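Comparison of Two Finger Pad Sets for Hand-Held Marker-Tracked Grippers
Group 4: Shabnam Mengal, Essam Tahiri, Lacey Hollis
Project advisor: Rizwan Afridi

1. Purpose

Last semester's group recorded demonstrations with the Greterov pads and reported that thin objects slipped during the lift. We compared those pads with the softer Pindano set on the same pair of hand-held grippers. The question was whether the softer pads reduce slips without making the finger opening harder to estimate.

2. Method

Each pad set was used for 300 grasps, 600 in total, split evenly between the left and right hands. Objects were a sponge, a plastic cup, a spoon and a folded cloth. The lift height was 40 cm. A grasp counted as a slip if the object moved visibly against the pads before it was set down again.

Gripper pose was computed from the square markers on each mount. Camera exposure was fixed after the first session, when automatic exposure washed out the marker edges near the window. Those early recordings were discarded and repeated.

3. Results

The Greterov pads slipped in 40 grasps and the Pindano pads in 25. Most of the difference came from the spoon. For the cup and the sponge the two sets were nearly equal. The cloth gave mixed results - it often folded between the pads, and we could not always agree on what to call a slip.

Marker detection did not depend on the pads. Dropouts occurred mainly when one wrist was turned far enough that the marker faces pointed away from the camera.

4. Working position

Trials started with both grippers at waist height, held roughly parallel, fingers pointing forward. This kept the marker cubes in view of the camera before the reach.
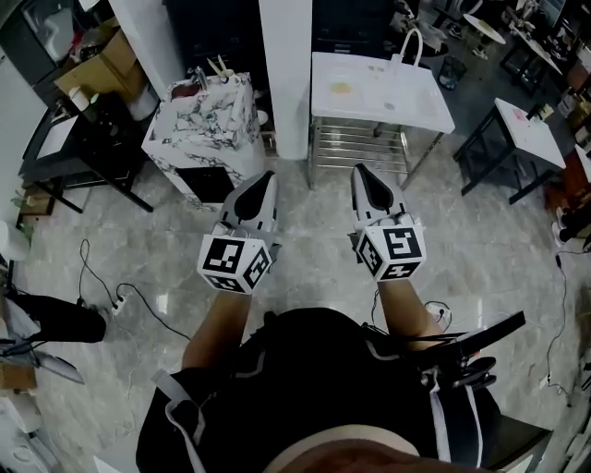
Figure 1. Both grippers held at waist height, fingers toward the furniture ahead.

5. Limitations

All grasps were made by one operator, Lacey Hollis, so grip habits are not separated from pad effects. Pad wear was not measured. Noreen Awan has the raw recordings and the slip log - requests for either should go to her.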